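How to plan the budget for a first kitchen-task robot station

At Lidham we set up our first station last November, and I kept a list of what we bought and what we forgot. This page is the cleaned version of that list. It is written for small teams who already know which robot they want and now must find out what the rest will cost.

Step 1. Write down the tasks before you ask for prices

Choose one task family and stay with it. Ours was breakfast: toast, plate, sauce. From the tasks you get the reach, the payload and the type of hand. If you ask for a quote first, the seller will choose these things for you, and the offer will be larger than you need.

Step 2. Divide the budget into four lines

Robot and hands
Table, power and floor work
Props and consumables
Spare parts and service

We had only the first line and the third. The floor outlet under the table came later, as a separate order to an electrician, and it delayed us more than the robot did.

Step 3. Compare quotes on the same terms

We had offers from Adent and Mathew. One included shipping and training, the other did not. Put both into one sheet and add the missing items yourself. Ask each seller to write how many days a repair takes and who pays the transport. Our sheet used 30 days for payment and 60 days for delivery. Adent accepted both – Mathew wanted half of the money in advance.

Step 4. Buy the props in sets

Props look cheap, so people leave them out. We spent $1,076 on them in the first season, most of it on small appliances and bottles. Buy 2 of every appliance, the same model, and keep one closed in its box. If the toaster changes shape, you may have to collect your data again. Choose plates in a clear color against the table, and bottles which differ in color from each other.

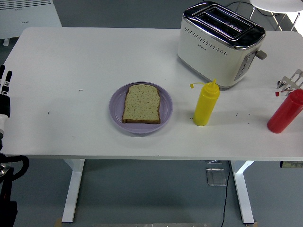
Should we buy a second hand for the robot at the start?
Put it in the budget, but order it when the first one has worked for 60 days. By then you know which fingers wear out, and you can order only these parts.

Step 5. Keep a service reserve

We record all spending in Jaleo, our own purchase sheet, with one row for each order. The reserve has its own row and we do not touch it for props. Check it every month, and ask for new prices before it is half used.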